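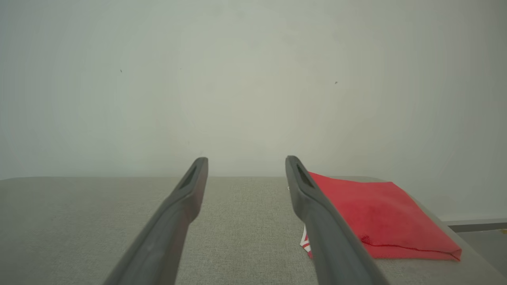 Folding and Storing Small Fleece Cloths

These instructions apply to all small cloths kept in the Skirnero reading lounge. Questions may be directed to Hertta Halonen.

1. Clear a flat, padded surface and brush off any lint. Lay the cloth out with the stitched seam facing down.

2. Smooth the cloth from the center outward with an open hand. Do not pull on the corners.

3. Bring the left edge over to meet the right edge, then fold the top down to form a square. Small wrinkles are acceptable.

4. Stack folded cloths by color, with no more than 15 to a stack.

5. Place the stacks on the lower shelf of the Minow cabinet. Cloths with loose stitching go in the mending bin, which is emptied each August.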